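Chapter 6
Routine Care of the Hand-Held Gripper

6.1 Scope of this chapter

Chapters 4 and 5 dealt with the fixed arm and its controller. The present chapter covers the hand-held gripper, the tool an operator carries to record a grasp before the arm is asked to repeat it. The two devices share a jaw pattern but very little else, and the service schedule for one should not be applied to the other.

The worked case throughout is the Loneo cell at the Distberg training centre, which has one arm, one controller and 3 hand-held units. Its maintenance log was kept by Mairéad Conneely, and the log numbers quoted in the margins are hers. Students with access to a different cell should substitute their own tolerances wherever a value is given.

On completing the chapter the reader should be able to inspect and replace a pair of jaw pads, set the closing gap, check the lens for haze and loose mounting, and enter the results in a form that another technician can use.

6.2 What wears, and in what order

Pads wear first. The rubber hardens with age whether the tool is used or not, and the grip surface on the inner face loses its edge well before the rubber itself fails. A glazed pad still closes on an object and still holds it when the object is light and dry. The fault appears as slip under load, and it is often wrongly recorded as a weak spring.

The jaw linkage wears next. Play at the pivots lets the pads meet out of line, so that one edge carries most of the force. Uneven pad wear should therefore be read as a linkage fault until the linkage has been checked.

The housing seldom needs more than cleaning. Dust in the vent slot is the exception, and it should be drawn out with a soft brush and low suction. Compressed air drives it inward. 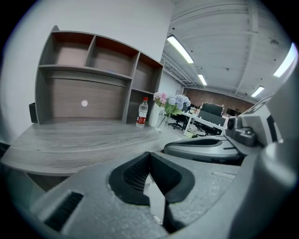 Inspection is done with the tool at rest and the power off. A desk is adequate for the visual check, but pad replacement calls for a clamped stand, as the retaining screws are small and the jaws must not move while the new pads are seated. Work under even overhead light. A single bright lamp throws a shadow into the gap and makes a true pair of pads look skewed.

6.3 The closing gap

The closing gap is the distance left between the pads when the trigger is fully drawn. On the Loneo units it is set at 0.3 mm with a feeler gauge. The gauge should drag lightly along the full length of the pad. If it drags at the tip and runs free at the root, the linkage needs attention and the gap should be left as found.

Pads are changed in pairs, never singly. The log at Distberg shows 128 closures as the running-in period for a new pair, after which the gap is measured again and corrected once. Further correction within the same month points to a loose stop screw - see the Kyriakidis method in Section 6.5.

6.4 Lens and mount

A grasp recorded through a shifted lens will replay with a constant offset, and the arm is usually blamed for it. Before any recording session the mount is pressed lightly by hand from each side. There should be no movement. The lens is then wiped with a dry lens cloth and the Honcombe target card is viewed at 35 cm. All corner marks must be legible.

If the card fails after cleaning, tag the unit and withdraw it from use. Recalibration is covered in Chapter 7 and should not be attempted with worn pads fitted.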